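Countertop Setup and Small Appliance Stations
Handout 4
January 9, 2024
By Wanda Cieślak

Read this before the practical. You will be assigned a station in pairs and asked to lay it out, use it, and leave it the way the next pair needs it. Bring the handout with you. The written part of the assessment in March draws on sections 2 through 5.

1. What a station is

For this course a station is one table, one backdrop and the things needed for one kind of food preparation. It is smaller than a home kitchen and has no sink. Water comes in bottles. Anything that needs rinsing goes to the wash area in the next room on a tray, and comes back on a clean tray.

2. Order of layout

Lay out from the back of the table to the front. Large appliances go down first and do not move again once food is on the table. Small appliances go next, then containers, then utensils. The front of the table is work area and stays clear until you begin.

The usual mistake is to start with the ingredients. Students who do this end up lifting a microwave over an open tray of beans. If you find you have done it, take the tray off the table, place the appliance, and start again.

Leave clearance around every appliance according to its manual. The manuals are in the gray binder by the door. Look up the figure for your model and write it on your station sheet. Do not guess from the one you have at home. Some models vent at the back, some at the side, and a fabric backdrop hanging close behind the table counts as an obstruction. During layout the appliances are unplugged. Before anything is switched on, take the backdrop down or pull the table forward, and have your clearance checked.

3. Appliances and power

Watts are volts times amps. A 120-volt circuit on a 20-amp breaker has a limit of 2,400 watts, and for planning purposes in this room we stay under 2,000. Add up the rating plates of everything you intend to run at the same time. A microwave and a toaster together can go past that number even though each is fine alone. If your total is over, run them one after the other and say so on the sheet.

Worked problem. A pair plans to run two appliances rated at 1,400 and 900 watts. The total is 2,300, over our planning limit. They toast first, unplug, then use the microwave. Full marks for this answer needs the total, the limit and the order.

Never put a utensil into a toaster slot. Unplug it and let it cool before you empty the crumbs. Keep plastic bottles and trays away from the top of a toaster in use.

4. Dry goods

We use dried beans for the sorting and measuring exercises. They keep well, they are cheap, and the different kinds are easy to tell apart by color and size. Put each kind in its own compartment of a divided tray. Fill to below the dividers so nothing spills over when the tray is carried.

Measure by weight. The standard portion for the soaking exercise is 200 grams of dry beans per pair. Cover with plenty of cold water, label the bowl with your names and the time, and put it in the refrigerator. Soaking times are on the wall chart. Mung beans need less time than soybeans. Red kidney beans must be boiled hard after soaking and the soaking water thrown out. They are not safe undercooked, and a slow cooker on low does not get hot enough.

Sorting means looking for stones, broken beans and anything shriveled. Do it before weighing.

5. Utensils

Utensils stand in a container with the handles up and within reach of the hand you use. Wire baskets drain well and are easy to clean, but a long handle can lean out over the side. Turn the basket so handles do not point toward the front edge of the table.

6. Reference layout

Compare your own table with this one when you fill in the station sheet.
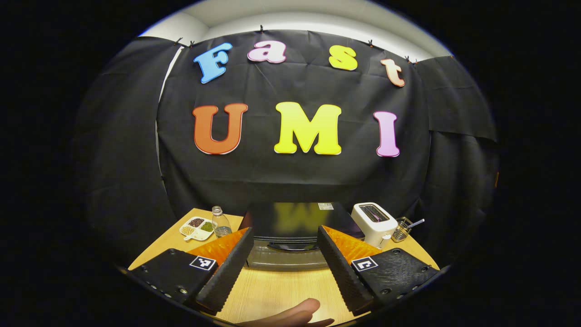 Bemdale Continuing Education | Department of Home and Kitchen Skills

The microwave is at the back center, with the toaster to its right and the wire utensil basket beside the toaster. Water and the divided tray of beans are both on the left, so the dry goods are on the opposite side from the toaster. Note the purple-handled utensil, which angles out to the right, and say on your sheet whether you would turn it.

The fabric is clipped along its top edge. When you hang yours, clip the two ends first and work toward the middle. Creases are not marked down. 

For left-handed students: you may mirror the layout. Mark "mirrored" at the top of the sheet.

7. Clearing the station

Unplug first. Utensils and containers come off, then small appliances are wiped and returned to the shelf. Dry beans that have stayed dry go back in their labeled jars. Bottles are capped. Wipe the table from back to front and let it dry.

Hand the station sheet to Ksawery Urbańczyk before leaving. Sheets without both names are returned ungraded.

Last updated: Section 3 revised, worked problem added.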